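From: Gumaro Villaseñor
To: sekach-ward-list
Subject: Re: [sekach-ward] Recount threshold + the mailer

Quick one, on my phone between meetings. Two from the brush table, then answers to Yung-ching below. 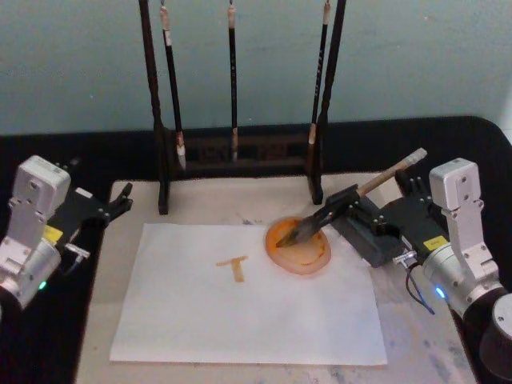
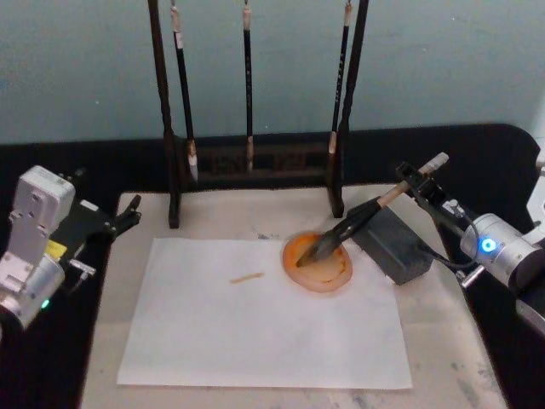
1. Recount threshold

Called the clerk's office this morning. Margin has to be under 200 votes for the automatic one. We're at 145 with the late mail ballots in, so yes, it triggers. No petition needed, no fee. Please stop forwarding the petition form, people are signing it and it's the wrong form anyway (that one is for the county seats).

Skalla's people can ask to have observers in the room. So can we. Two per side per table. I have four names, need more, esp. anyone free before 9 am.

2. The mailer

Still don't know who paid for it. The return address is a box in Prustel, same as the one on the bond measure flyer in May, but that doesn't prove anyhting. I would not put Sotomayor's name on it in writing until we have the filing. He may well have had zero to do with it.

Printer told me the run was roughly 4000. Yung-ching has 3000 below, maybe that's only the ones that went to our side of the river? Can somebody check with whoever got the second version, the one with the bus route map on the back.

3. Statement

Fine with a statement. Short. Say we want every ballot counted and leave it there. Nothing on the mailer, nothing on the school board vote, nothing about what Skalla said at the debate. I'll cut your draft tonight and send it round.

More later, have to run

Gumaro

> On the list, Yung-ching Hsiao wrote:
>
> Hi all,
>
> Three things before tonight's call.
>
> Does anyone know for certain whether we qualify for the automatic
> recount? I've been told yes, no, and "only if you pay."
>
> Second, the mailer. I count 3000 households from the route list. It
> says our candidate voted to close the Sekach branch library and she
> wasn't even on the council then. Half the calls I took last week were
> about that. I think we should say plainly that Sotomayor is behind it.
>
> Third, do we put out a statement or wait? I have a draft, it's a page
> and a half, I know thats too long. Happy for someone to take a knife
> to it.
>
> Yung-ching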